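Open day at the Dudach workshop, anybody else go?

pevon_fan
Posted in Robots & Automation

So I finally made it to the Dudach open day in February and I'm still kind of buzzing about it! I got there at 10 thinking I'd be early, and the line for coffee was already out the door. They had the big Zelto palletizer running in the back hall (loud, wow) and then a long room of small stuff, which is where I ended up spending most of my time.

My favorite table was the little sorting demo. Red 3D-printed arm, cutting mat, and one small building brick for each color of tape square. No fence, no giant control cabinet – you could stand right next to it and ask dumb questions, and I asked plenty. The guy running it told me the kit version would be 500 dollars with the servos, and I've been doing math on that ever since.
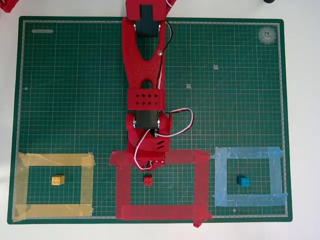 Obi chimed in at this point to say that 500 is too much for hobby servos and a bag of printed parts, and that anyone with a printer and some patience could do it for a lot less.

Okay, fair, but I don't have a printer and I definitely don't have patience. I'd pay extra to skip the part where I strip a screw and cry.

gearhead696
I went too, but after lunch. Liked the small arms, didn't love the talk. He kept saying "anyone can teach it" and then it took him 11 tries to get a clean pickup while we all stood there. I'd want to see it run for an afternoon before I spent a dime.

pevon_fan
Huh, it did fine when I was there! Maybe the light was different later on? Those windows get pretty bright.

gearhead696
Could be the light. That's kind of my point though. If the sun moving across the room messes it up, what's it going to do in my garage?

slowservo
You're both right, I think. I run a Pevon controller on a homemade arm and lighting drives me nuts. I hung a cheap shop light over the bench and left it on all the time, and things got a lot better. Also tape your mat down – mine used to creep.

pevon_fan
Ooh, shop light, good tip. Did you have to redo your training after you hung it?

slowservo
Yep, all of it. Took me a weekend. Put the light up first and save yourself the trouble.

gearhead696
Did anybody get the parts list? They said they'd email it and I've got nothing so far.

pevon_fan
Nothing here either. I'll post it if mine shows up.

Related threads
Zelto palletizer: how loud is too loud?
Pevon controller keeps dropping the wrist servo
Best shop lights for a small bench
Printed grippers, show me yours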